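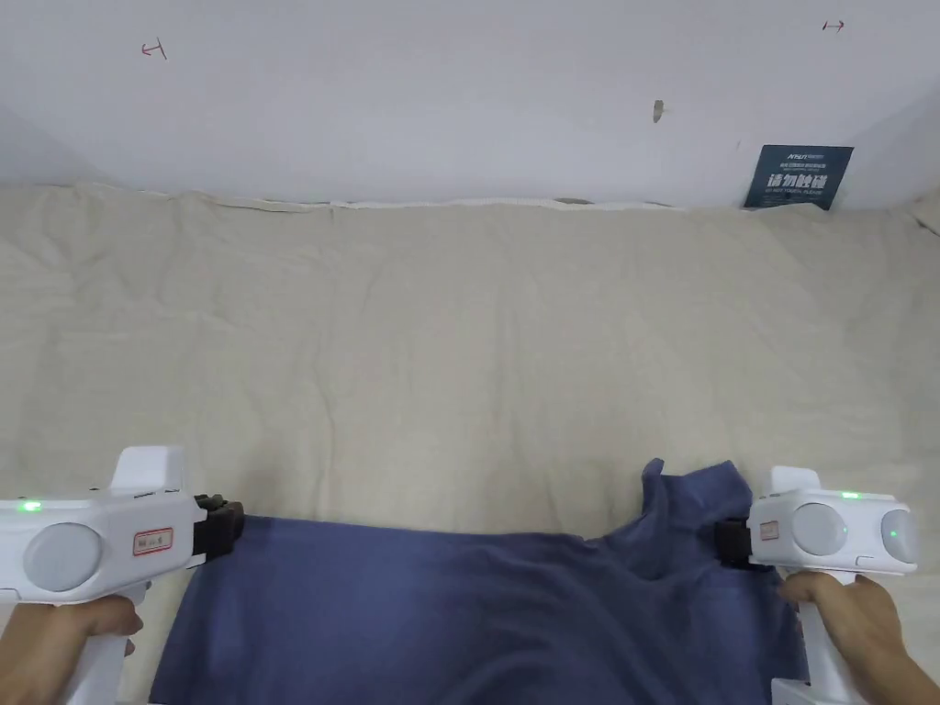 K. Czarnecka

I have been putting off the equipment budget since August, mainly because the first version was wrong. I priced the hand-held grippers as a pair and forgot that everything attached to a pair also comes in twos: jaws, chargers, cases, spares. The quote from Gistport for one complete set is £3633, delivered to Irndale. Spare jaws and a second charger add £236.

The next line is cloth work. Holding a piece of fabric taut between two jaws is easy enough to specify. The bunched part beside the right-hand jaw is harder, and it is the reason I want a jaw with a finer ridge than the standard one. Enside will make these to order, minimum quantity 50, and I do not need 50. I have asked whether they would split a batch.

I have set aside £900 for wear and repairs over the first year. That may be low. Handles and housings should last, but I expect to replace jaws, and the supplier will not give a figure for how many cycles they are good for.

Soft furnishings are cheap by comparison. A padded surface and some plain cloths cost less than the carriage on the grippers, so I have put them under consumables.

Still to price: storage for the recordings, and a second set if the work goes to two stations. I would buy the storage first.

3 comments | 11 shares

We use cookies to remember your settings. Accept | Manage

Get new posts by email. Subscribe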